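Linotmont Automation Laboratory
Periodic inspection checklist: two-arm tabletop cell, Bench 3
Date of inspection: June 20, 2019
Inspected by: Tarun Vishwakarma
Reviewed by: Ulla Kettunen

The cell must be placed in safe state and the supply locked off before items 1 to 5 are attempted. Items 6 to 9 are carried out under power at reduced speed, with a second person at the stop button.

1. Emergency stop, bench side – PASS
Button latches and releases correctly. Label to be renewed at next service.

2. Extrusion frame, corner brackets – PASS
All fasteners checked with torque driver. One bracket screw on the far rail retightened.

3. Clamps on side rail – PASS
Secure. Operators are reminded not to hang cables from the clamps.

4. Work surface – PASS WITH COMMENT
Seams between planks are to be brushed out monthly. Last recorded cleaning was in April.

5. Gripper fingers, both arms – PASS
Screws seated. Finger faces wiped down and checked for burrs. Spare pair held in the Dimar cabinet.

6. Arm cables through full travel – FAIL
Cable on the right arm draws tight near the end of travel. Slack to be increased and the item reinspected by Sang-wook Yang before unattended running is authorised.

7. Wrist camera view – PASS
Both finger tips remain in view with the gripper open. Mount does not shift when pressed by hand.

8. Grip hold, metal utensil – PASS
Spoon to be held by the upper end of the handle, with its bowl resting inside the white bowl on the round grey mat. 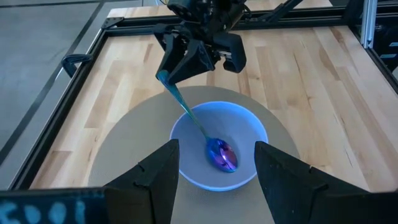

Grip force was left at the existing setting. Any change is to be entered in the cell log and countersigned – verbal approval is not sufficient.

9. Return to park position – PASS
Repeated 16 times at reduced speed without fault.

Outstanding actions: item 6 (Yang), item 4 (Bench 3 operators).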